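Do Vacation Rental Listings Tell Guests What They Need to Know?

Final project report, Hospitality and Tourism 2
Submitted Sunday, February 11, 2018

Background

Anyone who has booked a vacation apartment online knows the feeling of opening the door and finding that "sleeps six" meant two beds and a couch. I wanted to find out how much of a typical listing can be checked by a guest before paying. My starting opinion was that the answer would be "not much," and I should admit that up front. I tried to set up the work so that I could be proved wrong.

The listings came from two booking sites, Wumico and Floromow. Both cover the lake district outside Millstead, where there are plenty of short-term rentals and the busy month is July. I read 127 listings in total. I left out hotels, campgrounds, and anything rented by the month.

Method

For each listing I copied the written text into a spreadsheet and marked every claim as one of two types. A checkable claim is something a guest could hold the owner to, such as "dishwasher" or "second-floor unit, no elevator." A loose claim is something like "steps from the water" or "fully equipped kitchen." I then went back to the ones I was unsure about a week later and marked them again without looking at my first answer. Some of them changed, and that bothered me. "Short walk to shops" went from checkable to loose and back. I left it as loose.

I also wrote to 8 owners with the same three questions: how many real beds there are, whether the cleaning fee is included in the nightly price, and what the heating is. Only 2 answered all three. The others sent a booking link, answered the bed question only, or did not reply.

What the listings say

The word "cozy" is almost always a size statement. Where the floor area was given, the cozy units were the small ones, but floor area was usually missing, so I can't claim much more than that. "Lake view" is worse. Several owners used it without saying which room the view was from, or whether there was a building in between in summer when the trees fill in.

Kitchens were described at length and told me very little. I would take one line saying "four-burner stove, oven, no microwave" over a paragraph about morning coffee. Heating was mentioned much less often than air conditioning, even in units offered all winter.

Floromow has a checklist the owner fills in, and Wumico leaves it as free text. I expected the checklist to be better. It is easier to read, but owners seem to tick everything. One unit had both "pets welcome" and "no pets" selected.

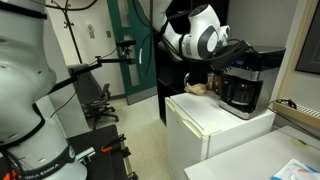
The verified badge

Kozma is a service that sells a "verified stay" badge to owners, which then shows up on both sites. Its page says that a verified property has been "reviewed for accuracy." I could not find out who does the reviewing or whether they visit. I found the badge on 7 listings in my sample. Those listings were not noticeably clearer than the rest, and one gave different numbers of bathrooms in the title and in the text. Seven is too few to say the badge is worthless. It is also hard to see what a guest gets from it.

Problems with this project

I never visited any of the rentals, so I measured whether claims could be checked and not whether they were true. A vague listing may belong to a very nice apartment. All the marking was done by one person with an opinion. Reviews by past guests were left out because I had no way of telling which ones were real, although guests obviously rely on them, and a longer project would have to deal with that.

My teacher suggested comparing prices to see whether clearer listings cost more. I tried this and gave up. Nightly rates moved between the day I started and the day I finished, and fees were added at different steps on the two sites.

Recommendations

Sites should require floor area, bed types by room, heating, and the full price with fees before a listing can go live. Guests should ask in writing and keep the answer. As for the badge, I would ignore it until Kozma explains what the review includes.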